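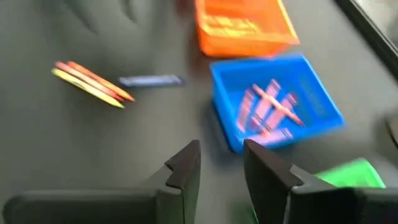 What is the best way to store loose crayons for a shared classroom table? Sort them by color into shallow open bins, one color family per bin, and keep the depth under two layers.

Forums > Supplies & Storage > Crayons and Pencils
3 min read

wstrickland
Stating my setup for reference. 200 crayons, shallow plastic bins, gray tabletop. Pinks go in the blue bin, laid side by side on a diagonal. Lying parallel they take up less width and the wrappers scuff less. Orange shades are a separate group.

drarken_14
Bin color should match crayon color. Pink in a blue bin is a sorting error waiting to happen. Kids read the bin first and the label second, if at all.

wstrickland
Matching bins don't come in pink from my supplier. I have blue and orange.

M. Amaral
The salmon shade is the real problem. It lands on top of the pinks in my room as well, crosswise, and then the next ones go in crooked. Is it a pink or an orange? Decide once and write it on the bin.

drarken_14
Orange. Compare it on paper, wrapper tints are unreliable.

kasprzak
Disagree with sorting in general. I ran mixed bins from May on, 14 students, and cleanup got shorter. Sorted bins only stay sorted if an adult does it.

M. Amaral
Mixed bins are fine for coloring. They fail for color-by-number, where each child digs for the same stick.

kasprzak
Fair. We don't do those.

wstrickland
Going with salmon = orange. Limit will be 40 per bin. At 50 the top row rolls over the rim when the bin is carried.

drarken_14
Depends on the rim. What is the inside height?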